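4.2 Open-day demonstration

The sorting task was shown to visitors at the Suketti open day on 11/19/21. Visitors from Gronero and Ingvarsson were invited to rearrange the stationery between trials, and the robot ran the same policy used in Section 4.1 with no further training. A trial was stopped after 100 seconds or on a visitor's request. Box positions were not marked on the table, and the lighting was left as set up for the other stands.
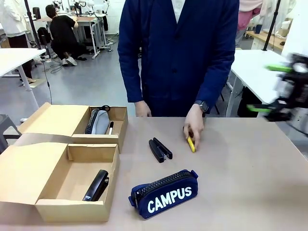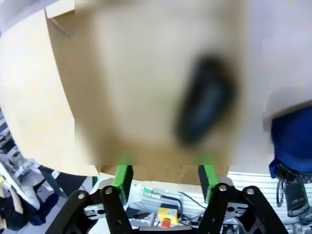

Figure 12. Open-day demonstration, external view and wrist camera view.

Object placement by visitors differed from the placement used in training in two respects. Our own operators had laid out the items parallel to the table edge and well apart, a habit that went unnoticed until the May review of the data. Visitors turned items freely and put them down wherever a hand happened to reach. The stapler between the boxes and the person's hands in the external view lies diagonally with its jaws slightly parted, a pose missing from the Furnunier training set. Grasp proposals for such poses were spread along both arms of the tool, and the planner often switched between them before committing.

The second difference concerns the wrist camera. At close range a cardboard box takes up most of the wrist view and is out of focus, so that little of the image remains for locating a target. During these periods the policy depends mainly on the external camera. We therefore masked the wrist input at random in 500 additional training episodes, recorded after the event with the same gripper and the same boxes. The effect of masking is reported separately in Section 4.3, as the open-day trials were not run under controlled conditions and are excluded from the success rates in Table 2.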